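Match day kit > Scoreboards and clocks > Set-up guides

06/04/2019 — posted by the Prirnbridge kit desk

Section 2. Setting up the Luvik board and play clocks

Covers the main scoreboard and the two end-zone play clocks. For the PA and the ref's mic see the Troncoso radio section. For chains and down marker, see pitch set-up. Same steps for home games and for Mellerden, except where it says Mellerden.

Read the whole lot once before you plug anything in. Then do it in order. Most of the trouble last November came from doing the pairing before the clocks were up on their stands, then moving everything.

Before you start

What should be in the big case:
- control desk (grey, with the lid)
- mains lead for the board
- desk power supply, the small one with green tape on it
- both play clocks, in their sleeves
- clock batteries, charged
- folding stands and pins
- aerial for the desk
- rain cover
- laminated rules card

If the rules card is missing don't guess the timings. Get a copy from the referee, who will have one, and set the clocks from that. Leagues vary and the youth games use different lengths again.

CAUTION: the board takes mains, the clocks do not. Never run a mains lead out to a play clock. There is no socket on it that wants one and somebody has tried with the charging port.

2.1 Positioning the board

1. Park the trailer on the hardstanding on the far side from the benches, board facing the main stand. Handbrake on, chocks in.
2. Wind down the corner legs. Just until they bite. They level the trailer, they do not lift it.
3. Check the bubble by the hitch. Near enough is fine.
4. Take off the transit straps. All of them, incuding the one round the back that you can't see from the front.
5. Raise the board with the handle until the pin clicks. Fit the safety pin through the hole under it.
6. Run the mains lead back to the outdoor socket. Round the fence, not across the spectator path.
7. Switch on at the socket, then at the board. It does a lamp test — every segment lit, then dashes.

Note: dashes are right. Dashes mean it has power and is waiting for the desk. A blank board means no power or the isolator inside the door is off.

CAUTION: do not raise the board in a strong wind. If the corner flags are flat out, leave it down and use the hand-flip numbers. If the wind gets up during the game, stop at the next quarter break and lower it. Clear people back first.

Mellerden: no hardstanding. Use the boards from the shed under each leg, and bring the long extension reel. Unwind the reel fully. A reel left wound up gets hot under load.

2.2 Play clocks

One behind each end zone. Well back from the end line, off to the side of the posts so that a kick doesn't land on it. Referee gets the last word on where they go.

1. Unfold the stand, push the legs out until they lock. Peg the back leg on grass.
2. Slide a battery in with the label facing you. It only goes one way. If you are forcing it, it's the wrong way.
3. Lift the clock on to the stand, line up the slots, drop the pins in.
4. Face it up the field to the opposite end. The quarterback needs to read it from his own side of halfway, so tilt it slightly down.
5. Press and hold the power button until the display shows its unit letter, A or B.
6. Leave it on. It will sit there blinking its letter until it is paired.

Clock A goes at the clubhouse end. Always. The desk labels them and if they're swapped you will send the wrong one for repair when it plays up.

Note: low battery shows as a dot in the bottom corner. A dot before kickoff means change it now. A dot in the second half will usually see the game out but have the spare to hand.

2.3 The control desk

Goes on the table in the scorers' box, or under the gazebo at Mellerden. You need a clear view of the referee. Not of the ball, of the referee. All the clock signals come from there.

1. Screw the aerial on finger tight before you power the desk.
2. Plug in the green-tape supply. The other black one in the case is for the battery charger and is the wrong voltage, even though it fits.
3. Power on. Wait for the menu.
4. Sport: pick American football. It remembers whatever was used last, so after a midweek hockey loan it will come up as hockey.
5. Channel: set to 11. The board and clocks are fixed on that, the desk is not.
6. Choose PAIR. Board first, then A, then B. Each one beeps when it's done, dashes turn to zeros.
7. Press TEST. Watch all the displays count up together.

If one lags or skips, move the desk aerial upright and try again. Range is about 800 metres in clear air, so distance is never really the problem. Vans are. So are people stood in front of the box with umbrellas.

CAUTION: do not pair with the neighbouring pitch's kit switched on. If Prirnbridge juniors have their own board running, go over and ask them what channel they're on. Do it before kickoff, not when their touchdown goes up on our board.

2.4 Entering the game settings

From the rules card. In this order, becuase the desk wipes the later ones if you go back and change the first.

1. Quarter length
2. Half-time length
3. Play clock, long count
4. Play clock, short count
5. Timeouts per half
6. Overtime — leave off unless told otherwise
7. Team names. Home on the left. The board only has room for a short name so cut it down sensibly
8. Save as slot 2. Slot 1 is the demo and can't be overwritten

Then read the settings out loud to the referee or the line judge before the coin toss. Takes no time. If they want something different, change it now and save again.

Note: horn. Set to AUTO for end of quarter only. Do not set it for the play clock. It sounds on every delay of game and the crowd hates it, and it has been taken for the ref's whistle.

2.5 Running the clocks

Two people on the desk. One on game clock and score, one on play clock. It can be done alone for a youth game but not well.

Game clock:
- Starts on the referee's wind signal or on the snap, depending what came before. If not sure, wait for the signal.
- Stops on any official's arms crossed overhead.
- Big green key starts, big red key stops. Nothing else on that side matters during play.

Play clock:
- Long count: key L, straight after the ball is dead on a normal down.
- Short count: key S, after penalties, timeouts, change of possession and so on. Wait for the ready-for-play.
- Referee pumping one arm or both means reset. Watch for which, it's on the card.
- Blank it when the game clock has less left than the play clock. Key X.

Score:
- Use the labelled keys: TD, FG, PAT, SAF. Don't type in totals.
- Wait until the official signals. Not the crowd.
- Wrong key? Hold UNDO, then press the same key again. Keep calm, one person only.

Down and distance comes from the down marker crew. If the radio to them drops, look at the marker with binoculars. If you can't tell, leave the distance blank, a blank is better than a wrong number.

2.6 If it goes wrong

Board freezes but desk is still counting — leave the desk alone. The desk is the real clock. Switch the board off and back on, it picks up where the desk is.

Desk freezes — stopwatch from the lid pocket, tell the referee at the next dead ball. Then restart. It offers RESUME, take it, and correct the time by hand to what the referee says.

One play clock dead — the referee will normally want both off so neither side has an advantage. Ask. Back judge then keeps it on the field.

Digits with bits missing — an 8 that looks like a 6 and so on. Segment gone. Carry on and put it in the fault book after.

Rain — cover over the desk, lid half down. The board and clocks are fine in rain. Connectors are not, keep them up off the grass.

2.7 Packing away

1. Desk off first, then clocks, then board. Otherwise the clocks sit there searching and flatten the batteries.
2. Lower the board with both hands on the handle. Pin out last. Keep children away from the trailer for this bit.
3. Straps on, legs up, chocks in the front locker.
4. Wipe the clocks down, dry them, then sleeves. Don't put them away damp.
5. Batteries out and onto the charger the same night.
6. Rules card back in the lid. Please.
7. Fault book, even if it's just "no faults".

If the trailer is going back to Mellerden the same day, check the lights before it leaves. Separate sheet for towing.

Next: Section 3, Troncoso radios and PA

Related in Set-up guides
- Chains, down marker and pylons
- Line marking: hash marks and numbers
- Putting pads on the goalposts
- Charging and storing Luvik batteries
- Towing the board trailer
- Loan form for other clubs 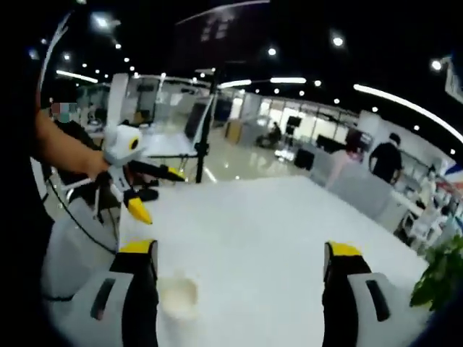 Small white cup on a white office table.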